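Hands on with the Tullier hand-held gripper at the Vondelthorpe open day

I went along to the August open day at Vondelthorpe with low expectations, and the Tullier gripper met about half of them. It's a hand-held unit with a camera on board, meant for recording how a person picks things up so a robot arm can be taught the same job later. You hold it, you do the task, it logs the movement. The list price quoted on the day was $1,481, without the carry case.

The talk before the demo leaned hard on one number. According to the handout, 1,000 recordings are enough to teach an arm a simple sorting job. I asked what counted as simple and was told "bins and blocks". I asked how many of the 1,000 get thrown out for bad tracking and was told it depends on the operator. That may be true, but a buyer paying someone by the hour to make those recordings needs a better answer.

My own turn came in the late morning. The grip was comfortable enough for the first ten minutes. The trigger has a long pull and a soft centre, so it's hard to tell by feel when the fingers have closed on something light. I crushed a paper cup that way and dropped a sponge twice. The staff member minding our group said you get used to it — I'd have liked to see the trigger fixed instead.
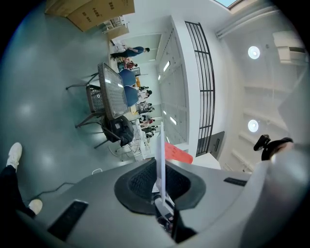 The gripper's own view at the Vondelthorpe open day, with its white finger plate upright over the grey housing.

The wide view is the best thing about it. You get floor, ceiling and most of a room in one go, and I can see why that would help software work out where the hand is. The cost is that everything bends, and the housing takes up a good share of the picture. I also wonder how well it copes with glossy floors and bright ceiling lights, which describes half the workshops I've been in. The reply was that testing is under way.

Weight is listed at 491 grams. Fine for a short session, but my wrist was complaining well before the 80 minutes Tullier gives as battery life. Charging is by a supplied dock only.

For comparison, the Cludetti unit I tried last winter had a crisper trigger and a worse camera. The Szilágyi one is cheaper than either and feels it. I'd put the Tullier in front for picture coverage and second for handling.

What I didn't get to see was an arm doing a job it had learned from these recordings. There was a video of one, sped up, with cuts. Until I can stand beside the real thing and hand it a cup it hasn't met before, I'd hold off buying.

Rating: 3 out of 5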